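From: the workshop list
Subject: Re: [bench] Table covering and the oval trays

Hello all,

Replying below the quoted part, as I've kept nearly all of it this time. Last month I trimmed too hard and two people wrote to ask what I was replying to.

> Hi,
>
> We are moving rooms in August and I have been asked to sort out
> the tables before then. At the moment ours are bare laminate and
> everything slides about on them. Small parts bounce when they are
> dropped and end up on the floor, and we spend a good part of the
> afternoon looking for them.
>
> I remember somebody on the list saying they had gone over to a
> soft white covering. I have three questions about it.
>
> 1. Does it stay clean enough to be worth having in white, or
> would grey be better?
>
> 2. How is it fixed at the edge? Ours would be next to a walkway
> and I don't want people catching a sleeve on it.
>
> 3. What do you put the parts in? We have a lot of square
> component boxes, but the corners are a nuisance to get the last
> few bits out of.
>
> We have 100 pounds left in the budget for each table, and I would
> like to spend less than that if I can.
>
> Thanks in advance.

That was probably me, as we changed ours over last year. I'll take the questions in order.

Does it stay clean? No, and you should know that before you buy it. Ours is marked in several places. There is a thin blue line across part of it, a reddish-orange stain near the front and a brown smudge as well, plus a sprinkling of small dark specks in the middle where most of the work goes on. I have tried a damp cloth with washing-up liquid, which shifts fresh marks if you get to them the same day. Older ones get paler and then stay where they are. Don't use anything stronger. I tried a solvent wipe on an offcut and it left a patch that felt hard and shiny.

Even so, I would buy white again. The parts we handle are mostly dark, and you can see a dropped screw on it straight away. We had a piece of grey on the smaller table for a while and people kept moving their work off it. The stains bother visitors more than they bother us. If it matters to you how the room looks on an open day, keep a spare piece rolled up in a cupboard and lay it over the top.

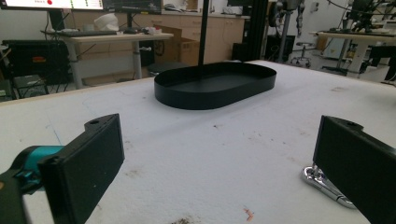
On the edges, we used a thin strip of light wood along the front. It holds the covering down and gives you something to run a cloth against when you wipe towards yourself. Sand the top corner of the strip before you fix it. I didn't do that on the first one and had to do it afterwards with the covering already in place, so there was dust in it for weeks. Fix the strip a hair lower than the surface if you can. Where it stands proud, crumbs and filings collect behind it and you need an old toothbrush to get them out.

I would not glue the whole sheet down. We used double-sided tape round the outside only, with one strip across the middle, and that has been enough. The first table was glued all over and when we wanted to change the covering it came up in small pieces. It took me most of two days with a scraper.

On your third question, get rid of the square boxes. We use a black oval tray, long in the middle with rounded ends and a low rim all the way round. The base is flat inside. With no corners you can sweep the last washer up the side with one finger. The low rim also means you can reach in from any direction, and a shallow tray is much easier to see into when you are sitting down. The drawback is that if you knock it hard the contents come over the side, so don't fill it. We treat it as a tray for the job in hand and keep the stock elsewhere.

Black on white works well for another reason, which I hadn't thought of when we bought it. You can find the tray at a glance when the table is busy, and you put things back in the right place without looking twice. The finish is glossy, so it does catch the light along the rim. If you have a lamp directly overhead, move it a little to one side. Small bright parts are hard to pick out against a shiny black base, and for those I put a piece of plain paper in the bottom.

Ours has a place in the middle of the table with its long side facing whoever is working, and it gets emptied at the end of the day. We did try it turned the other way, with one end pointing at you. The far end was a stretch for some of us and parts got left there.

As for cost, I can't give you today's prices. We bought the covering from Skenel as a roll end and the trays came from Pretis, where they are sold as desk trays. Item 234 in the old catalogue was the oval one, if they haven't renumbered. Dalus do something similar, but the sample they sent us had a ridge inside the base and parts lodged against it, so I sent it back. We came in under your figure for each table, with the wood strip included, but we had the tape already.

Two things you didn't ask about. Cut the covering larger than the table and trim it after it has been lying flat overnight. Ours shrank slightly, or had been stretched on the roll, and the first piece ended up short on one side. And work out where your screens and stands are going before you tape anything. Heavy bases leave dents, and if you shift one later the dent stays behind. I have some that are a year old and still plain to see.

If you'd like an offcut to try, send me an address off-list. I have a bag of them, mostly narrow pieces, though a couple are wide enough to stand a tray on. I can post one in an ordinary envelope.

One more for whoever looks after the archive: the link to the old thread on bench heights (message 2365) goes to the wrong month. It would be useful to have it working again, as that thread has the drawing of the Górecki frame in it and I'd like to check the leg spacing before I order timber.

Regards,
the long table by the window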